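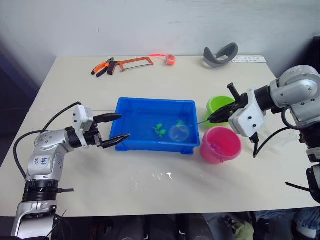

The blue water tray with the small net and two of the green toys.

Curklow Play Table Project
Progress report to the Givia Fund, September 18, 2025

Dear friends at Givia,

I promised a shorter letter than the last one, and I'm going to try, but there is a good deal to tell you! The scooping game has moved along nicely since summer. As you may remember, the idea was always a very plain one: a shallow tray of water, a few floating animals, a hand net, and a couple of buckets to sort the catch into. We had talked ourselves into something fancier for a while (there was a pump, and I'm glad to say the pump is gone).

The grant has so far paid for 11 play sets, and we have spent $1,555 of it, mostly on trays, nets and toys, with a bit going to postage from Ploleris. I would still like to reach 22 sets by the end of the project. The trays were the hardest thing to settle. We wanted one low enough that a net can come in from the side, and we went through 3 kinds before we were happy.

The toys come in bright green and pink, and we have been trying different mixes in the water. With only a couple afloat the game is slow and calm, good for a first try. Put in more and it gets livelier, and you have to choose which one to go after while the others crowd together. We also have the two buckets, one pink and one lime green, so matching the catch by color is the natural next step, and the game sheet now has it as round two.
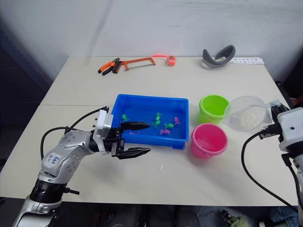 Moya, which has had a set on loan, wrote back that the green ones always get picked first and asked whether we could send more pink, and also whether the net could have a thicker handle for small hands.

Both are fair requests, and I've put them on the list. More pink toys are easy enough. The handle may mean a foam sleeve, which I'd like to try before buying any new nets, and I'll let you know how it holds up to a soaking.

In October we plan to finish the game sheet and pack the next sets. The receipts are in the folder with this letter, in date order this time.

With warm thanks,
The Curklow Play Table Project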